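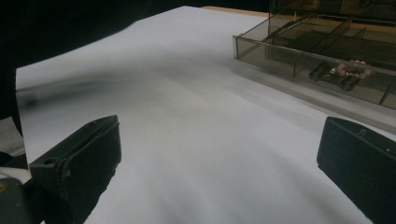 Cover the table first. I use plain white paper, the biggest sheet I can get, and I do it every time I sort small stuff, even if I think I'll only be at it for five minutes (I never am).

I started when I was going through my late-September button haul, three jars of them, on the bare wood. Brown buttons on a brown table, you can guess how that went! On white paper a dropped bead or a tiny screw shows up right away, and the table doesn't get scratched while you push things around.

A few things I've picked up since:

Don't fuss over wrinkles. A little wave in the paper is fine, and it even slows down the round beads. Deep creases are another story – seed beads get down in there and you'll be fishing them out with a pin.

Put your compartment tray at the far corner, on the side of your writing hand. I used to keep mine right in front of me and kept leaning over it with my sleeves. You want the middle of the paper clear for the pile.

Sort rough, then fine. I go by size first and worry about color later.

See-through trays are worth it, even the tinted ones. I got mine on a trip to Radadstead and I can tell from the side when a section is getting low.

When you're done, lift two edges of the paper and make a chute. Everything left over slides into a jar in one go. Do it slowly – I've shot washers clear across the room.

I save the sheet, too, and use it again until it's too beat up to lie flat. Then it goes under the glue projects.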